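**PRESS RELEASE**
Giladgate, Mon 26 March

# Student robotics club opens its "bookshelf task" to other schools

The robotics club of the Rellen School in Giladgate is publishing the complete material of its winter project, in which students teach a pair of robot arms to tidy books and magazines into a desk organiser. From today, other clubs can download the task description, the recordings and the marking sheet free of charge. The club also invites teams from the region to an open competition day at the Usgate hall after the spring holidays.

The project has the working title Reuter, after the street where the club had its first room. It was started by Wiebke Albers, who teaches physics and technology at the school and leads the club together with the former student Benedikt Hamann.

"We looked for a task which everybody understands in one second, and which is still difficult," says Wiebke Albers. "Every student has a desk with a pile of books on it. Every student has heard at home that the pile must go away. So there was no need to explain to anybody what the robot should do."

## A simple task with many difficulties

The rules fit on one page. A pile of books or magazines lies on a table in front of an upright organiser with three compartments. The arms have to take the items from the pile and put them into the compartments, standing, without pushing the organiser over. A team may decide by itself in which order it takes the items and which compartment it fills first.

The table is always covered with a cloth. The club decided this in the first week, after long discussion. A bare table would be easier, because a flat book can be pushed to the edge and taken from there. On a cloth the book pulls the fabric with it, and wrinkles come where the arm does not expect them.

The club also does not allow that the pile is made neat before the start. The books should lie a little bit turned against each other, as they do on a normal desk. Which books are used is the free choice of the team that sets the task. The students of the Rellen School like to take technical titles from the school library and from the shelf of Mr Hamann, who studied for one year in Asia and brought back more books than clothes. 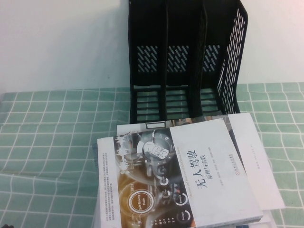
*The organiser and a pile of books on the club's table. The top title deals with self-driving vehicles.*

For a human hand, a pile like this is no problem. We push one finger under the cover, lift the book a little and hold it with the thumb. A gripper with two fingers must do the same with much less feeling. If the fingers come too high, they close in the air. If they come too low, they take two books together, or they press into the cloth.

"In the first weeks we had many attempts where the gripper took the cover and the rest of the book stayed on the table," says Benedikt Hamann. "The students were disappointed, but I found these attempts very useful. You learn a lot about books. A thick book with a hard cover is a friendly object. A thin magazine with shiny paper is the opposite."

## From books to magazines

The project therefore has two levels. In level one, only books are used. In level two, the pile is made of magazines and thin booklets, which bend under their own weight and slide on each other. The organiser stays the same, and its place close to the wall also.

Level two needed most of the working time. The students first steer the arms by hand and record every movement. A learning program then tries to repeat the task from these recordings. The quality depends strongly on the person who steers. Two students can both be successful with the same magazine, and still one recording is helpful for the program and the other one is confusing, for example when the arm waits in the air or changes its direction several times.

For this reason the club introduced a small licence for its members. Who wants to record for the common collection must first show five clean attempts in a row to another member. Younger students were at first not happy with this rule. Now they are often the stricter ones when they judge.

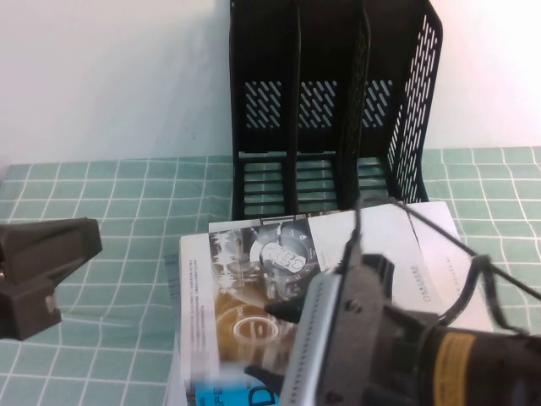 *Level two: the gripper reaches towards the magazines in front of the organiser.*

In total the club made 1582 recordings since the beginning of the school year. After checking, 1207 of them were accepted and are part of the published collection. A further 286 are published in a separate folder with the name "nearly". In these attempts something went wrong on the way, but the students found that the mistake is interesting enough for other teams to look at. The remaining recordings were deleted, mostly for technical reasons such as a missing camera file.

The checking was done in February, during the afternoons and on two Saturdays. Each recording was watched by two students who had not steered it. When they did not agree, a third student decided.

## What is published

The material contains:

- the task description for both levels, in English and German
- the recordings, with a short text file for each one
- the marking sheet with the points system
- a list of parts for the table, with dimensions, so that teams can build the same arrangement
- the notebook of the club, which is partly handwritten and was scanned as it is

The type of robot arm is not prescribed. Teams with only one arm can take part as well and receive their own ranking. The organiser should be an upright model with three compartments, and the opening must show to the front. The club asks teams not to fix it to the table. If it moves during the attempt, there is a deduction of points, but the attempt goes on.

## Competition day in Usgate

For the competition day there are places for 8 teams. Each team has one table, one hour for preparation and three attempts per level. The best attempt of each level counts. The pile is set by the neighbour team, which according to Wiebke Albers will be "the most enjoyable part of the day, and maybe also the most cruel one".

Teams bring their own arms and computers. Tables, cloths, organisers and magazines are provided by the host. Participants should be between 12 and 19 years old, and every team needs one adult who stays in the hall during the whole day. There is no fee. Lunch will be offered by the parents of the club members at a small price.

Registration is possible until the last school day before the holidays. If more teams register than there are places, the club will draw lots, and teams that take part for the first time get priority for half of the places.

## Next steps for the club

The members have already voted on the next project. It will again be a task from the desk: opening a pencil case and sorting what is inside. A group of older students also wants to continue with the magazines. They would like to find out whether a program that learned only with books can manage a magazine when it sees only a few extra recordings.

"I do not know the answer," says Benedikt Hamann. "My feeling says no, the students say yes. We have made a bet about it, and I will have to bake if I am wrong."

## About the club

The robotics club of the Rellen School was founded by students and meets twice a week in the technology room on the ground floor. It is open to all years from year seven. Previous knowledge is not necessary. New members begin at the book table and usually steer an arm already on their first afternoon – under the eyes of an older student.

## Contact for the press

Wiebke Albers
Robotics club, Rellen School, Giladgate

Visits to the club room are possible on meeting days after arrangement with the school office. Both photographs in this release may be printed free of charge with the credit "Robotics club, Rellen School". Interviews with students need the agreement of their parents, please ask in good time.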